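양팔 블록 조립, 손목 힘 신호로 "끼워짐" 판정하는 방법 재현해 본 분 계신가요

작성자: 납땜하는곰
오전 10:12

Lachlan McIver가 5월에 올린 Bolla 보고서 보고 재현 중입니다. 요지는 간단합니다. 장난감 블록 두 개를 양팔로 맞물릴 때 카메라로 완료를 판정하지 않고, 누르는 방향의 힘 곡선에서 꺾이는 지점을 찾아 그걸로 에피소드 성공 라벨을 자동으로 붙인다는 겁니다. 보고서에는 시연 1833개로 학습했다고 나옵니다.

저희는 시연을 2000개 가까이 모았는데 자동 라벨과 사람이 붙인 라벨이 자꾸 어긋납니다. 특히 비스듬히 걸린 상태를 성공으로 찍습니다. 임계값은 보고서 부록 값을 그대로 썼습니다. 혹시 값을 바꾸셨거나 필터를 따로 거신 분 계시면 알려 주세요.

작성자: torque_lim
오전 10:40

부록 값은 그 팔, 그 그리퍼 기준이라 그대로 쓰면 안 맞습니다. 손가락 패드 재질만 바꿔도 꺾이는 위치가 밀립니다. 저는 빈손으로 누르는 동작을 따로 녹화해서 기준선을 빼고 시작합니다.

그리고 힘 센서가 진짜 센서인가요, 관절 전류로 추정한 값인가요? 여기서 얘기가 완전히 갈립니다.

작성자: 납땜하는곰
오전 10:51

관절 전류 추정입니다. 보고서도 추정값을 쓴 걸로 읽었는데 아닌가요? 3장에 그렇게 적혀 있습니다.

작성자: 회색볼트
오전 11:05

3장은 추정값이 맞는데, 결과 표는 손목 센서를 단 팔로 다시 잰 겁니다. 표 밑 주석에 있습니다. 저도 처음에 놓쳤습니다.

개인적으로는 이 방법 자체에 회의적입니다. 블록이 새것일 때와 많이 쓴 것일 때 끼우는 힘이 꽤 다릅니다. 그걸 임계값 하나로 자르겠다는 건 데이터 수집 초기에만 통합니다. 저희는 한 달 돌리고 접었고 지금은 손목 카메라 영상으로 분류기를 돌립니다.

작성자: torque_lim
오전 11:18

접을 정도는 아니라고 봅니다. 카메라 분류기도 그리퍼가 접합부를 가리면 똑같이 헷갈립니다. 두 손가락 사이에서 블록이 맞닿는 순간이 제일 중요한데 하필 그때 제일 안 보입니다. 힘 신호는 가려져도 나오니까요.

마모가 문제라면 임계값을 고정하지 말고 블록 묶음마다 다시 잡으면 됩니다. 저는 100회마다 한 번씩 재보정합니다.

작성자: 회색볼트
오전 11:30

묶음마다 재보정하면 "자동" 라벨이라는 장점이 많이 줄죠. 그 시간에 사람이 영상 보고 누르는 게 빠를 수도 있습니다. 저희 쪽 계산으로는 그랬습니다.

작성자: mostville_jh
오후 1:22

Mostville 쪽에서 비슷한 작업 하고 있습니다. 둘 다 씁니다. 힘으로 후보 시점을 뽑고, 그 시점 뒤에 한쪽 손목을 조금 당겨 봅니다. 저항이 있으면 성공, 없으면 실패로 찍습니다. 비스듬히 걸린 건 당길 때 대부분 빠집니다.

대신 에피소드가 길어지고, 당기는 동작이 정책에 섞여 들어갑니다. 학습할 때 그 구간을 잘라내야 합니다. 안 자르면 정책이 다 끼워 놓고 다시 당기는 버릇을 배웁니다.

작성자: 납땜하는곰
오후 1:45

당겨 보는 건 생각 못 했습니다. 시도해 보겠습니다. 잘라내는 구간은 타임스탬프로 하시나요, 그리퍼 상태로 하시나요?

작성자: mostville_jh
오후 1:58

타임스탬프요. 당기기 시작할 때 플래그를 하나 남깁니다. 그리퍼 상태는 변화가 없어서 못 씁니다.

작성자: Balaskas팬
오후 2:30

질문이 있는데, 다들 블록을 한쪽 팔로 밀어 넣나요, 양쪽에서 같이 미나요? Damián Cortés 발표에서는 한쪽을 고정하고 다른 쪽만 움직이는 게 신호가 깨끗하다고 했습니다. 저는 Promisia 제어기를 쓰는데 양쪽을 같이 움직이면 추정값이 심하게 흔들립니다.

작성자: 납땜하는곰
오후 2:47

저희는 양쪽 다 움직입니다. 원격조작으로 모은 시연이라 조작자마다 다릅니다. 작업대 사진 올립니다.

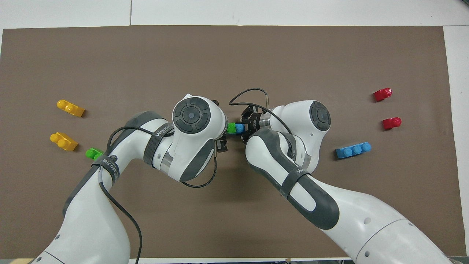
갈색 종이를 깐 작업대. 오른팔 그리퍼가 초록, 하늘색 블록을 물고 있음

작성자: torque_lim
오후 3:03

사진 보니 맞물린 블록 두 개를 한쪽 그리퍼가 들고 있네요. 이 자세로 끝나는 시연이 섞여 있으면 놓는 순간의 힘 변화도 꺾임으로 잡힐 수 있습니다. 왼팔 그리퍼가 열리는 시점 이후는 판정에서 빼 보세요.

케이블도 확인해 보시고요. 왼팔은 손목 근처에서 길게 늘어져 있는데, 팔을 들 때 당기면 추정값에 그대로 들어갑니다.

작성자: 회색볼트
오후 3:15

케이블은 동의합니다. 라벨 방식에 대한 제 의견은 그대로입니다. 어긋난 에피소드만 골라서 곡선을 몇 개 올려 주시면 저도 보겠습니다. 부호가 뒤집힌 경우도 봤습니다.

작성자: Balaskas팬
오후 3:26

조작자별로 나눠서 일치율을 보는 것도 추천합니다. 양쪽을 같이 미는 사람 데이터에만 오판정이 몰려 있으면 원인이 금방 좁혀집니다.

작성자: 납땜하는곰
오후 4:09

감사합니다. 왼쪽 그리퍼 열림 이후 구간을 빼고 라벨부터 다시 돌리고 있습니다. 케이블은 팔뚝 스트랩 쪽으로 더 붙여서 새로 몇 번 녹화해 보겠습니다. 조작자별 일치율이랑 어긋난 곡선은 정리되는 대로 이 글에 댓글로 올리겠습니다.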